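Section 4. Laundry and Wash Area

4.1 Purpose of this section

This section sets out how the wash area of a Tretaleo serviced apartment is to be prepared before a resident moves in, and how it is to be kept in order between visits. It applies to all units in the Dono building in which the sink and the washing machine share one room. Units with a separate utility closet are covered in Section 5.

4.2 Before you begin

Read the unit sheet and confirm the model of the washing machine. Clear the counter of personal items and place them in the bedroom closet. Keep the window or the door open while any spray cleaner is in use.

CAUTION: Do not mix cleaning products. Never refill a spray bottle with a product other than the one it was issued for.

4.3 Setting up the sink

1. Wipe the basin from the rim toward the drain with a soft cloth. Do not use steel wool or scouring powder on a glossy finish.
2. Run the cold tap for 2 minutes and check below the basin for drips.
3. Turn the spout fully to each side. It should move without force and stay where it is left.
4. Dry the faucet with a separate cloth. Matte black finishes show water marks and must not be treated with descaler.
5. Place the hand soap beside the faucet with the pump facing the user.
6. Place the spray bottle on the right of the basin with the nozzle pointed away from the user. Turn the nozzle to its closed position, if it has one.

Bottles may differ in color and size from one unit to the next. The positions do not change.

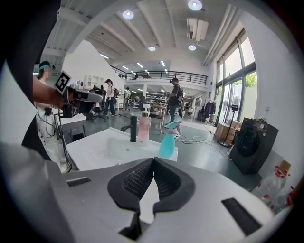 Figure 4-1. Sink with pump bottle and spray bottle to the right of the faucet; front-loading washing machine at right.

4.4 Setting up the washing machine

1. Check that the machine stands level. Press down on each front corner in turn; if it rocks, adjust the feet and tighten the lock nuts.
2. Open the water valve by hand only.
3. Open the door and wipe the rubber seal, including the lower fold, where lint collects.
4. Run one empty cycle at 63 degrees Celsius or at the nearest setting available.
5. When the cycle has ended, leave the door slightly open until the drum is dry.

NOTE: If the cycle has not ended after 70 minutes, switch the machine off, close the valve and report the unit number to Parvathi Murthy at the Dono service desk.

4.5 Boxes and stored items

Cardboard boxes may be kept against the wall during a move. They must not touch the machine or cover the valve, and they should be removed by the end of the resident's first week - sooner if the cardboard feels damp. Flattened boxes go to the collection point on the ground floor.

4.6 Record of completion

Enter the unit number and your initials on Form 19. Return the form to Nithin Achari, who keeps the records for all Dono units. Faults found during set-up are to be entered on the back of the same form.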